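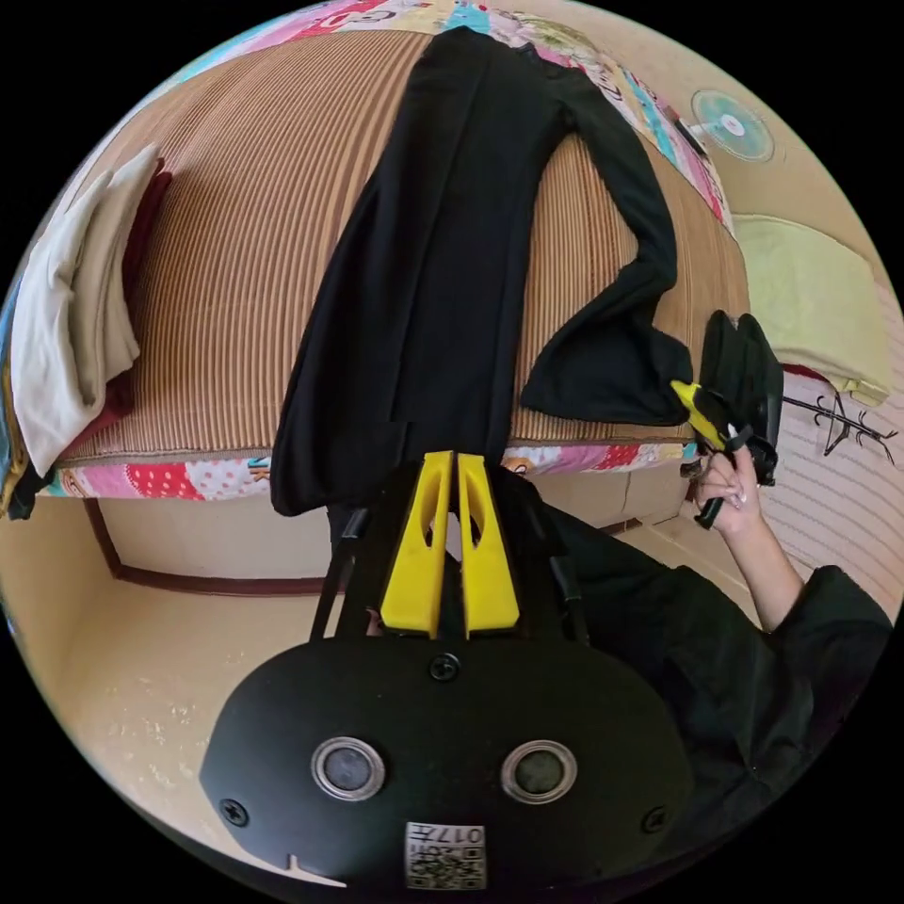

Folding practice with a pair of hand-held grippers: a long black knitted garment on a bed.

About us

Trokari gathers examples of everyday household tasks for teams who are teaching robots to do them. Verna Dunleavy started the company in June with 2 pairs of grippers, and we now work from Jorkdale.

Most of our work is clothes and bedding. A person holds a gripper in each hand and does the job at normal speed, and each gripper records what it sees along with how its fingers move. We work in lived-in rooms, on ordinary beds and tables, with whatever covers are on them.

Long sleeves take the most practice, so we record plenty of them. Each garment is laid out differently before every attempt. Attempts that go wrong are kept and labelled as such.

Hollis Greenberg checks the recordings and trains new collectors. Training takes six days. Our folding set, Brovar, held 2,146 examples on Feb 10, 2020. Work on a second set, Whitlock, covering towels and pillowcases, has begun.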